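Cluseck bakery puts its bread roll on a diet, and the town objects

March 28, 2020

The smallest item in the window at Moriarty's bakery in Cluseck has become smaller still, and the town has taken it about as well as could be expected.

The finger roll, a fixture of local lunches for 33 years, used to weigh 48 grams. It now weighs a good deal less, a change owner Colm Mulligan made in the hope that people would be busy with other things. They were not. A petition calling for the old roll has gathered 336 names, a strong showing in a town of 2,000 that could not fill the hall for the flood meeting.

"Flour went up, butter went up, and I went down," Mulligan said. He has offered to bring back the original at a higher price, a proposal that managed to annoy both sides.

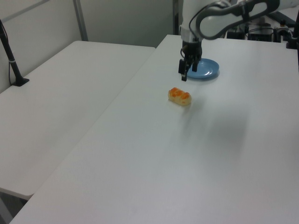

Mulligan's critics say the matter is really one of lunch. A roll has to hold a filling, they argue, and the new one holds mostly opinions. Gearóid Kavanagh, who organized the petition, has taken to making his case with crockery. Put a small, elongated roll near a round light blue plate, he says, and even a shallow plate starts to look like a lot of real estate. Mulligan replies that people are free to use smaller plates.

The rival Toson bakery, two doors down, has stayed out of the argument, apart from a new sign reading "Same Size Since July." It has not said what size that was.

Talks are expected to resume next week by telephone. Mulligan says he is open to a compromise of a few grams – Kavanagh would like to see them first.

Comments

Annelies Verbeke: I buy two now. I suspect that was the plan.

Liam Mac Suibhne: The scones have been shrinking for years and not one petition. Where were you all then?

Daithí Noonan: Signed it twice. Please take one off.

Recent items

Wevar Road bridge to be painted the same green
Library extends loans, forgives some fines
Lost goat returns to Cluseck, declines comment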